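About the Ditby Cell Shop

Ditby sets up, maintains and repairs single-arm robot cells for small packing and sorting lines. The shop has 12 technicians and one training floor. Most of our customers run one or two cells and have no automation staff of their own.

Our standard product is the Drellari bench cell: one arm, one two-finger gripper, one wrist camera and one table. We have kept the layout the same through four revisions so that parts and instructions carry over. A cell bought in the first year takes the same finger blocks as one shipped last February.

Setup at a customer site follows a fixed order. The stand is leveled and bolted down. Cables are dressed with enough slack for full wrist rotation. The gripper is mounted, the fingers are squared to each other, and the wrist camera is calibrated against a printed target. The cloth goes on last and is clipped at the edges of the table. A loose cloth shifts under the fingers and spoils the height reference, so the clips are checked at every visit.

Acceptance is 300 picks with mixed packaging: boxes, tape rolls, film, paper. The count restarts after any change to the finger position or the camera mount. 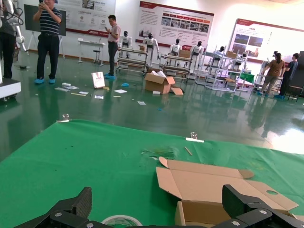

Service and Repair

Seen from the wrist, the two black fingers reach in over the green cloth, with an open cardboard box and some crumpled plastic on the table. A technician begins with this view on a service call. If a finger sits lower or farther in than it does in the reference view saved at setup, the side plate screws are checked before anything else. Most drift reports end there.

Finger screws are removed, cleaned and refitted with fresh thread locker every 60 operating days. Finger blocks are replaced as a pair, never singly. The wrist cable is rated by us for 275 operating days on a two-shift line and is changed at that point whether or not it shows wear. Camera calibration is repeated after either job.

Shoe covers are required on the training floor. Customers may send operators there for the two-day maintenance course, which covers screw checks, cloth changes, finger replacement and recalibration. Controller faults and joint repairs stay with us.

Spare Parts

Parts are stocked at our Morsy warehouse. Orders for fingers, screws, clips and cables need the serial number from the base plate. Cells with the older Jaltar controller take a different wrist cable, listed separately in the parts sheet.

Parts sheet last revised 2025-06-25.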